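Which Camera to Believe
Cloth hides the thing a laundry robot most needs to see. A method called Padport decides, several times a second, which view to trust.

30 July 2019

A robot arm that handles rigid parts can plan from a single good view. The part does not change shape, and once its pose is known the remaining work is geometry. Fabric breaks this arrangement. A towel lifted by one corner covers whatever lies below it, including the gripper, the rim of the drum and the next item in the pile. A policy trained on all of its cameras at once tends to keep reading from a view that has gone blank.

The group at Vundholm treats this as a problem of weighting. Its method, Padport, leaves the cameras and the arms alone and adds a small network between the image encoders and the motion policy. For each camera the network estimates how much of the region ahead of the gripper is hidden. The estimate becomes a weight between zero and one, and the policy receives the image features scaled by that weight. Weights are updated five times a second, slower than the control loop, which holds the last value in between.

Training labels come from the demonstrations themselves. An operator guides the arms through a loading or unloading task, and the fingertip positions are known from the joint encoders. Projected into each view, they mark where the fingertips should appear. Where the pixels at that location do not match a stored model of the finger, the view is marked as hidden. No one draws outlines by hand. The current set holds 700 demonstrations with towels, jeans, bed linen and smaller pieces.
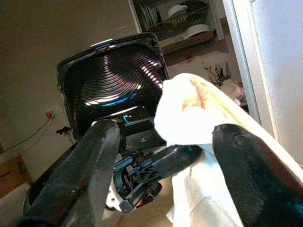
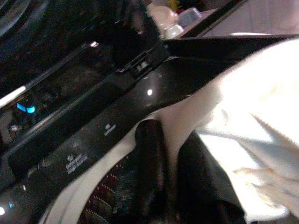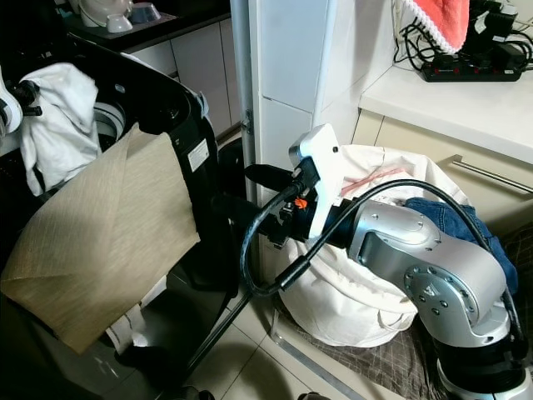
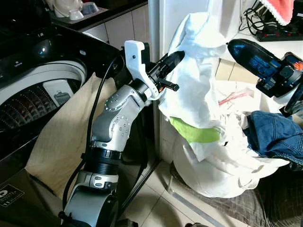

Wrist cameras supply the close views of cloth at the machines, and wider views take in the arms and the laundry.

A written response from Gesis accepts the labeling scheme but questions what it measures. The objection is that a finger can be in full view while the grasp itself is out of sight on the far side of a fold, and that the weight will then be high for a camera that carries nothing useful. Gesis would prefer a label taken at the contact point, from a tactile pad or from motor current.

Vundholm's own error analysis partly supports this. Failures were sorted by cause, and the largest group that remained after Padport was added consisted of grasps that closed on two layers in place of one. The fingers were visible in most of these cases. Motor current was recorded during the demonstrations but was not used in training.

On the main measure the result is clear enough. With equal weights for all cameras, the policy failed 13 of the test runs by driving a finger into the rim of the opening. With Padport, on the same starting arrangements, it failed five. Time per item did not change by a meaningful amount. The gain was concentrated in unloading, where a large item crosses the wrist view on its way out. In loading, the cloth usually hangs below the fingers and the plain policy already did well.

Calibration is the weak point in practice. The projection step assumes that each camera's position is known to within a few millimeters, and a wrist bracket that shifts during a session will produce labels that call every view hidden. The code checks for this at startup by moving the empty gripper through a fixed path. It does not check again until the next start.

A second implementation, for the Rusnák controller, is planned for December. It will run the weighting network on the controller and log motor current alongside the weights, so that the contact-point label can be compared with the present one on identical runs.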